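Consuelo Mendoza drives robots for a living, and she talks the way she drives – quickly, with both hands. I caught her at Pultside one November afternoon, on her second coffee. "My mom thinks I play video games," she told me. "I've recorded 1,437 of them this year, so maybe I do!"

Each recording is a demonstration. She moves the arms by remote control, and the software (they call it Dauda) learns from what she did.

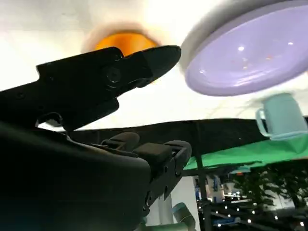
Dauda's hardest critic on the team, Drikex, had wandered over by then and told me that 900 clean runs beat any number of sloppy ones. Consuelo rolled her eyes. "Sloppy is where it learns to recover," she said. I'm with her on that one, for what it's worth.

The job when I visited was soft orange food and a purple plate. I asked what makes it tricky. "You can't feel anything," she said. "You go by your eyes, and you squeeze a lot less than you want to."

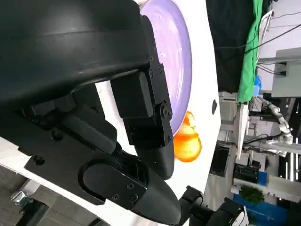
Two hands, one driver

"People freeze up when they get the second arm," she said. "I did 101 practice handoffs before I stopped holding my breath."
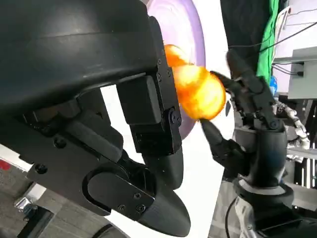
Photo: Pultside

She let me try – I was terrible, and I loved it. "Slow down near the food," she kept saying. "If you jerk, you've taught it to jerk."
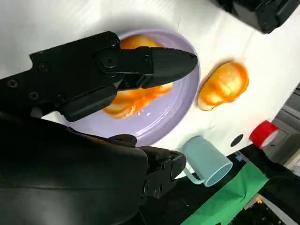 Peach on the plate, peach on the table.

Next up is Flonberg, her plan for letting new drivers practice from home. "I want my mom to try it," she said, and went back to her controls.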